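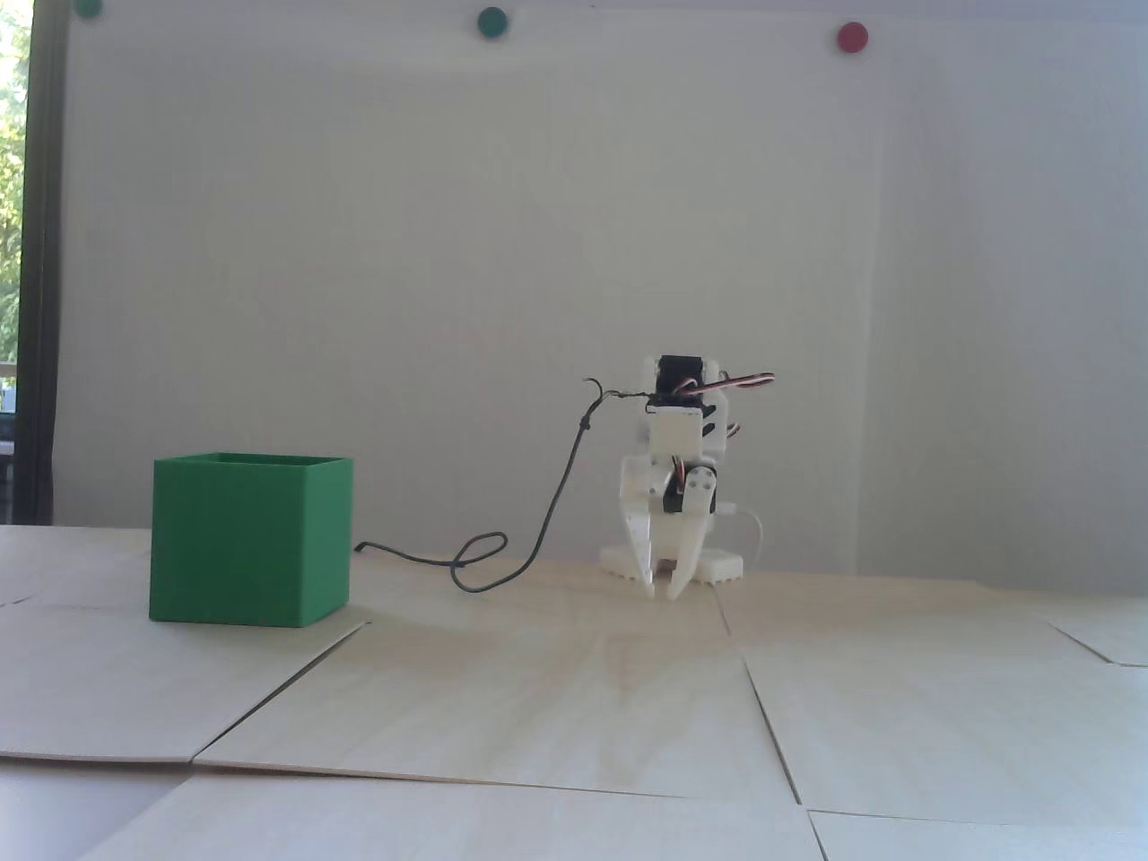

26th July - the small arm, wrist and cable

I worked on the small arm all afternoon. Since I moved it to the floor it has behaved worse than it did in February on the desk at Sillow, and I wanted to understand if the fault is in the servos or in the floor. The plywood is not flat. One sheet rises a little at its edge, and when the base stands across a seam the whole arm leans by a hair. At the fingertips a hair becomes a lot.

So first the base. I put it completely on one sheet and pushed each corner with my thumb until I found a place where it did not rock. I made a pencil mark there. I should screw it down, but I don't want holes before I am sure about the position of the box.

Then the wrist. For more than 70 cycles yesterday I heard a small click each time the gripper turned down. I was afraid of the gears. I took off the horn and looked at the teeth, and they are good. The center screw was loose, by almost half a turn. I cleaned it, put one drop of thread glue (the weak kind from Tramura, the strong one eats the printed plastic) and closed it again with the wrist at its middle position. I lost 6 degrees on the first try because I did not hold the horn while tightening. On the second try it was right.

The fingers I let hang down, angled slightly inward, nearly to the floor, and in this pose I set the new zero. I leave a small gap between the tips when they are closed by the program. If the zero is too tight the gripper servo pushes against itself and gets hot, and I already killed one in this way.

Cables are still ugly. The dark one to the left is too long and lies in loops on the floor between the arm and the green box, exactly where the arm must pass. Today I only moved it by hand before each run. The red, white and black wires at the top stand out in a big arc, and I prefer them like this for now. When I tied them short, one plug came out of the upper servo at full stretch and the arm fell on its fingers. I will write to Figueiredo for a shorter lead and some soft sleeve.

With the new zero I ran the pick and drop into the box, slowly. Five good drops, then one on the rim, then good again until I stopped. No click. The one on the rim I think is the shoulder, not the wrist, but I have no proof.

To do:
- new dark cable, shorter, and run it behind the base
- check all bracket screws again after 2,000 cycles
- save the zero values in the Uvby folder too, not only on the laptop
- maybe a thin rubber sheet under the base, if it does not make the arm swing

I turned off the power at seven. My knees hurt from the floor.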